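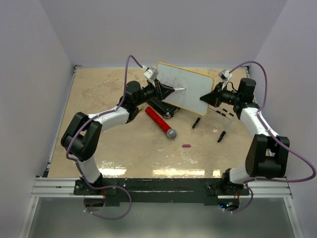 Writing cell, both arms at the whiteboard, marker in the left gripper.

Ticket: left wrist camera drops out during whiteboard task
Cell: Clidero 3 (two-arm bench)
Opened by: Ilham Shawky
Priority: normal
Status: closed, with one follow-up

Problem
Left wrist camera feed freezes partway through a writing run. The arm keeps moving and the recorder keeps saving, but the left wrist image stays on the last good picture until the Viditz service is restarted. Right wrist camera is fine. First noticed in July after the arms were taken off for cleaning and put back.

Tried first
Restarted Viditz. Feed came back, froze again on the next run.
Rebooted the bench computer. Same.
Swapped the left and right cameras over in software to rule out a naming mix-up. The fault stayed with the left camera.
Lowered the frame rate from 90 to 32. Lasted longer before freezing but still froze. Set it back to 90.

Log
The Viditz log shows the device disconnecting and reconnecting under a new handle. The viewer doesn't pick up the new handle, so it sits on the old image. That explains the freeze but not the disconnect.

Checks at the arm
Power left on, motors disabled, arm supported by hand. Moved each joint slowly with the live view open.
Base rotation: no dropout.
Shoulder: no dropout.
Elbow, folded to fully open: no dropout.
Wrist roll, toward the left wall: dropped out 8 times in a row at the same angle.

With the wrist rolled over, the purple cable had no slack left between the camera plug and the first tie on the forearm. You could see the plug lean in its socket. The tie had gone back on too close to the wrist after cleaning. On the right arm the cable arches well clear of the wrist before it comes down the forearm, and that one has never given trouble.

Fix
1. Motors off, bench power off.
2. Cut the first tie on the left forearm. Left the others alone.
3. Pulled slack up from the big loop under the mounting rail, past the elbow, until the cable made a proper arch over the wrist.
4. Put on a new white tie, snug but loose enough that the cable can still turn in it.
5. Unplugged the camera, looked at the contacts (clean, no bent pins), pushed it back in until it clicked.
6. Powered up and rolled the wrist end to end by hand with the live view open. No dropout.
7. Checked that the loop below the rail doesn't catch when the elbow is folded right in.

Test
Ran the whiteboard routine 3 times at normal speed with marker in hand. No disconnects in the log. Brosico asked for a longer soak, so it was left cycling over lunch with the marker cap on. Clean log at the end of that too.

Follow-up
Viditz should reopen the camera by itself when the handle changes, or at least stop the recording. Raised separately with Seo. Until that's done, check the left wrist view before and after each batch and throw out any run where the picture stops changing.

If you take the arms off again, mark the cable with tape at each tie before you cut anything.

Closed by Ilham Shawky.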